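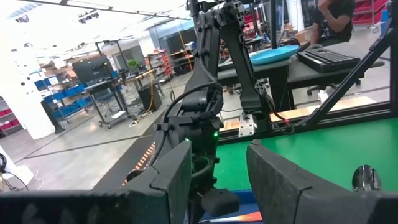 Unit 6 - Setup and upkeep of the two-arm bench cell

Notes for the practical. Read before you come in, there is no time to go through all of it at the bench. Cell is the Tollow bench, green table, two black arms. Stelum controller under it. The old Kourkoulas handout is out of date on cabling, don't use that one.

1. What's where

Arm on a clamp mount at the table edge, white metal bracket. Wrist housing has a small green light on the front. Cable comes out of the wrist, makes a loop, goes back up toward the upper links. The loop is there on purpose, see section 4.

Safety strip on the floor next to the table, black and orange. One person inside it when power is on. Everyone else other side.

Bags, coats, coffee - not on the green table. Desk behind is fine.

2. Before power

- E-stop in. Check it yourself even if the last group says they did.
- Push on the mount by hand, sideways then up. Any movement at all, stop and go to section 3.
- Look along every cable from connector to connector. Nicks, flat spots, anything pinched under a bracket.
- Loose connectors get seated or capped. Not left hanging.
- Fingers: wipe the inner faces, dry cloth only. No alcohol on the pads, it makes them go hard and we ordered 25 sets last November which have to last.
- Wipe the table. Grit under the clamp is the usual reason a mount won't sit flat.

3. Clamp mount

Most faults in this cell start here. Arm shakes a little at the end of a fast move, people go looking in the software, spend the whole session there. Check the clamp first.

Procedure:
a. Power off, arm in folded pose. Second person holds the arm at the lower link, not by the wrist.
b. Back off both clamp screws half a turn.
c. Slide bracket square to the edge. Use the steel rule, eye is not good enough.
d. Tighten evenly, quarter turn one side, quarter turn the other. Stop when the torque key clicks.
e. Push test again.
f. Write it in the log. Date, initials, which arm.

If the bracket has moved the base offset is wrong and you have to redo section 5. Yes, all of it.

4. Cables

Wrist loop: a full hand should fit through it with the arm straight. Too tight and it pulls on the connector when the last joint turns. Too loose and the other arm catches it, the two work close together in the middle of the table.

Thin sensor wires - keep clear of the clamp when you tighten. Check after tightening as well. Route them on the outside of the bracket and tie every 43 mm (there are marks on the tie strip). Ties snug, you should still be able to slide the wire with one finger.

Never unplug the wrist with power on. Light out first, then count ten.

5. Zero and offset

Encoders are absolute but the base offset is not stored if the controller loses power for long. So:

- Power up, wait for green at the wrist.
- Jog to the home pose at 5 percent speed. One hand on the e-stop the whole time.
- Read joint 2 on the pendant. Home should be 3,357 counts. Off by more than 6, don't correct it in software, get the instructor.
- Jog the fingers closed with nothing between them. They should meet flat. If one lands early the pad is worn or the finger screw is lose.
- Run the touch-off routine, four points, then save. Save is a separate button!! Every group forgets.
- Repeat for the other arm. Other arm parked first.

6. Regular upkeep

Every session: section 2, plus log entry.
Every week: push test with the torque key, cable check under a lamp, joint covers wiped.
Every 129 hours of run time: finger pads swapped, wrist connector opened and inspected, touch-off redone. Hour counter is on the second page of the pendant menu.
Yearly: arms go back to Nurnville for the joint service. We don't open the joints here. Don't open the joints.

7. Faults, short list

Green light off, pendant on - wrist connector, nearly always. Power down before you touch it.
Green light blinking - joint hot or overloaded. Let it sit, then check the payload setting.
Arm drops a little when brakes release - payload setting again, usualy left over from the last group.
Fingers close but won't hold - pads, then grip force, then finger screws, in that order.
Picks drift to one side over the session - clamp. Section 3.
Clicking at the wrist during rotation - cable loop touching a bracket. Re-dress it.

For the practical you do sections 2, 3 and 5 on one arm, in pairs, then swap roles. Bring the log sheet filled in, not from memory afterwards. Section 7 we cover next time with faults put in on purpose.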